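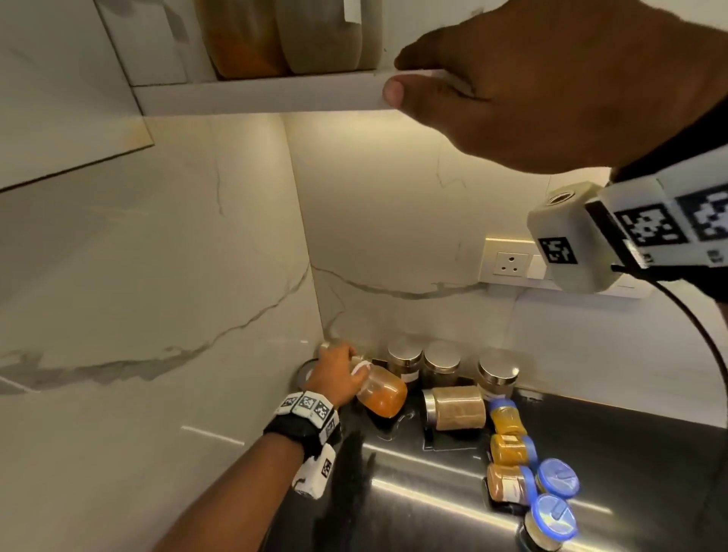 Spice corner, one hand on the shelf

Punwood Fans Board > Game Talk > Pulling the starter in the 6th

kushnir_kid
OK I need to vent. We're up 3-1, Sjögren has given up two hits all night, and he gets yanked with one out in the sixth because a lefty is coming up?? I was in the kitchen with the radio on and I yelled so loud the dog left. Two pitches later it's tied. I've been going to Punwood games since the old bleachers and I have never seen a guy pulled that early when he's cruising like that.

leftfieldlou
He wasn't cruising. He'd gone full count on four of the last five hitters and that fly ball to the track would've been gone in July. I'd have pulled him too.

kushnir_kid
A fly ball to the track is an out, Lou.

Inna Kostiuk
I was there, section behind third. Vilgot was shaking out his arm between batters starting in the fifth. The trainer was up on the top step the whole inning. So I don't love the move but I get it. What I don't get is bringing in a guy who threw 30 pitches the night before when there are three fresh arms sitting out there eating seeds.

bunt_or_bust
^^ this. The bullpen usage has been weird since the Firnum series. Same two guys every night and then everybody's shocked when they can't find the plate.

leftfieldlou
Fair. I'll give you the reliever. Still say the hook was right.

doubleswitch
What was the crowd? Looked thin on the stream.

Inna Kostiuk
They announced 2607. The Mavance game before it was 3336, but that was fireworks so it doesn't really count. It was cold too, I had a blanket and my brother's coat on by the seventh.

doubleswitch
Last year's home opener was 3669 and I couldn't get a hot dog till the fourth. I kind of like it at 2607 lol

kushnir_kid
Can we get back to me being mad please. Who was on the mound when we lost the lead, and who was in the dugout with a jacket on?

bunt_or_bust
We won though

kushnir_kid
We won in the 11th on a passed ball. I'm not building a parade float for that.

leftfieldlou
Counts the same in the standings! And nobody's talking about the kid at short, who is hitting .300 now after that awful start. Went the other way twice last night – he wasn't doing that a month ago. That's the coaching staff you're all complaining about.

Inna Kostiuk
The second one was a bloop off the end of the bat, but yes, he looks so much better. Better feet on defense too. He had that slow roller in the eighth, and he would've eaten that in April.

doubleswitch
Does anybody know if Vilgot is making his next start? Seeing nothing on the team page.

Inna Kostiuk
Haven't heard. He was out stretching with everybody after the game, for what that's worth.

kushnir_kid
If he goes five and gets pulled again I'm turning the radio off

bunt_or_bust
no you're not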